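Small Kitchen, Small Pan: My Project Report for the Household Objects Unit

January 21, 2020

So my project started because I moved into a room in Camargo Hall with one hot plate and exactly one shelf for kitchen stuff. Our assignment was to pick an everyday object and spend the term finding out what makes it good or annoying to live with, and I was already annoyed, so I picked saucepans.

I wanted to know what a person cooking for one really needs in a pan. My plan was to try a few little ones, keep a cooking diary, and ask people in my building to fill out a survey. I got 30 surveys back, which made me very happy (I had put a stack of them in the laundry room with a pen on a string, and the pen disappeared in October, so thank you to whoever kept going in pencil).

The first thing I learned is that people care about handles way more than I do. I'd written five questions about size and only one about handles, and everybody wrote their longest answers under the handle question. They want it long enough to keep their hand away from the heat, but then the pan won't fit in the sink or it sticks out over the edge of the counter where you bump it. A few people said they only buy pans with a hole in the handle so they can hang them up. I don't have a hook, but now I kind of want one!

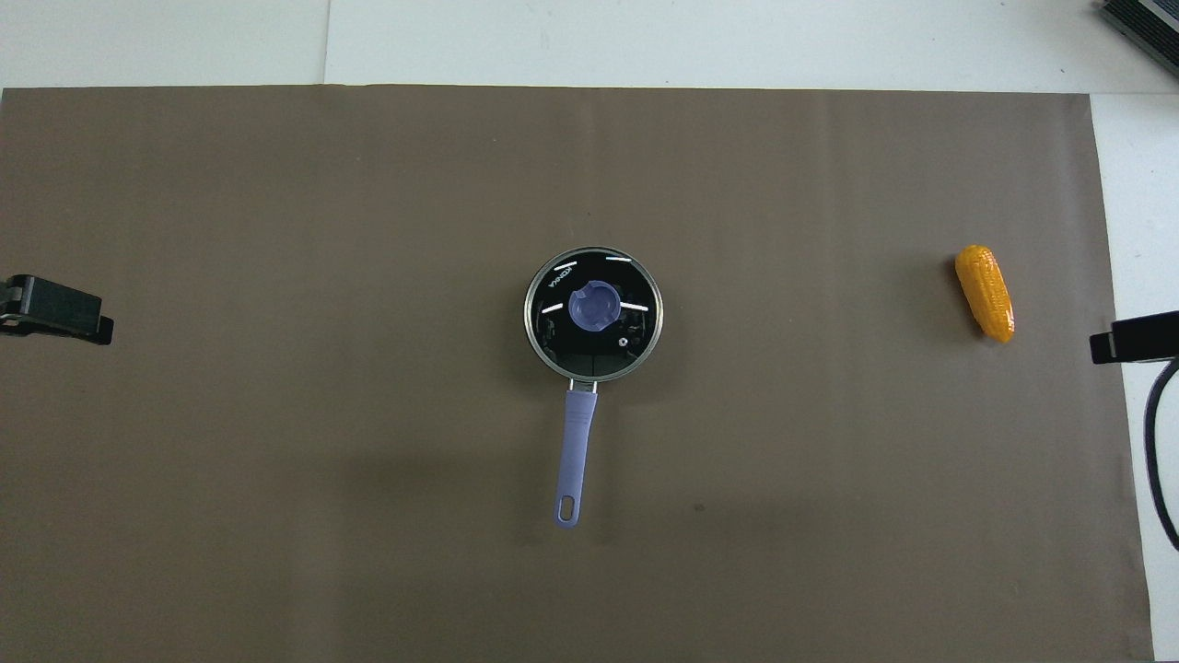 Lids were my second big topic. I like a glass lid because I'm a worrier and I lift the lid every 30 seconds if I can't see in. With glass I leave it alone a lot more, at least until it steams up. The vent helps with that some, and it also cuts down on rattling, but my diary has three different entries that just say "boiled over, oatmeal" so a vent is no miracle.

I also read some old housekeeping books in the library. My favorite was from 1921 and had a whole chapter on choosing pans, with a lot of scolding about scorched milk. It wanted you to own way more pots than I could ever store. My shelf holds one pan, two bowls and a box of tea, and the tea has to go in sideways.

For storage I tried a hanging rail from Jurkora (fell down) and a shelf divider from Zosby (still up, a bit wobbly). The divider let me keep the lid standing next to the pan, and that saved more space than I expected.

If I did this again I'd write better survey questions and start the diary earlier, because my first two weeks are mostly from memory. I'd also like to test how long different pans take to boil the same cup of water. I ran out of time for that one, and my kitchen timer is broken anyway.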